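Chapter 6
Paying for Attention: Budgets, Bids and the Ad Auction

Learning goals
After working through this chapter you should be able to explain how an ad auction picks a winner, set a daily budget you can live with, and read a results report without believing all of it.

On a Thursday in May, Bienvenido Sebastian opened the advertising dashboard for Brindell, a small online shop that sells table linens, and found that it had spent $128 before lunch. He had meant to spend $20. The shop had received two orders, one of them from his aunt.

Sebastian had made no single large mistake. He had made several small ones, each on a different screen, and each screen had congratulated him for it. He had typed his limit into a box marked "target," which the platform treated as a kind of wish. He had accepted the suggested audience, which took in most adults with an internet connection. Then he had clicked a cheerful blue button that said Boost.

By the end of this chapter you will know what that button did. First, a word about what was being sold.

When a person opens a social network, there is a small gap in the feed where an ad can go. The network holds an auction for that gap, and the auction is over before the page has finished loading. The bidders are advertisers, or more exactly the settings those advertisers chose weeks ago and have since forgotten. Brindell may find itself up against a bank, a mattress company and a mobile game about farming, all for the favor of being scrolled past.
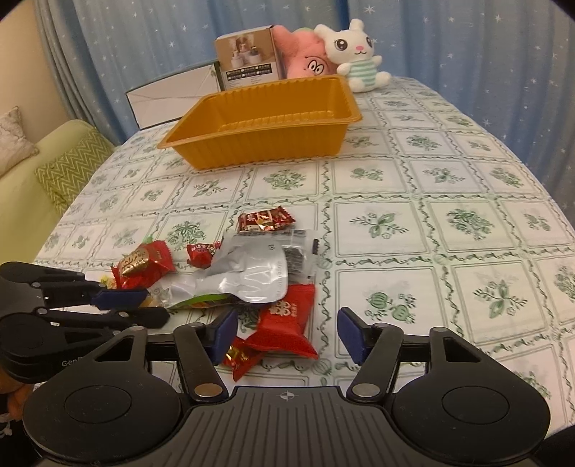

Figure 6.1 A tablecloth with leaves and flowers in green-outlined squares, against a star-patterned curtain.

You might expect the highest bid to win. Sometimes it does. Most networks, however, combine the bid with a guess about how likely the viewer is to respond, and with some measure of whether people find the ad annoying. A dull ad with a large bid can lose to a good ad with a modest one. This is the nearest thing to justice you will meet in this book, so enjoy it.

We will follow two imaginary advertisers through the same auction in Section 6.2. Nester bids high and writes badly. Sevska bids low and has taken the trouble to find out who its customers are. In Section 6.3 a third, Sang, arrives with a budget of $100 and a firm belief in hashtags.

Key terms
Bid: the most you are willing to pay for a result.
Daily budget: the amount you tell the platform to spend in a day, subject to its own rules on what a day's spending means.
Impression: one showing of an ad, whether or not anyone looked up from their sandwich.

Before you read on
Write down what you think a single click on an ad for a tablecloth ought to cost. Keep the paper. You will need it in Section 6.4, when we work out what Sebastian paid.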